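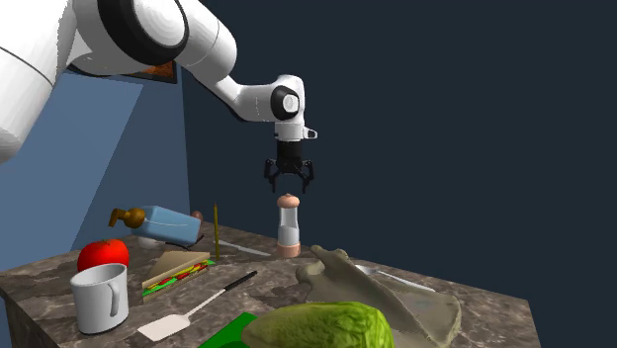

Branow is a small cooking school for adults who did not learn to cook at home. Nhung Huỳnh opened it with one stove and 3 students, and today we teach 70 people each season in our kitchen on Lomby Street. We keep the table the way a family keeps it on a busy evening - food and utensils together, and the mill standing near the back edge. Students learn to taste first and season after.

Our teachers are Cúc Hầu, who leads the soup and noodle courses, and Katherine Villanueva, who teaches bread. Each group has at most 10 students, and a course continues for 15 lessons. On Wednesday the evening class is open for visitors, please write to Châu Tạ before you come.

Knives and aprons are given by the school. You only bring a box for taking your dinner home.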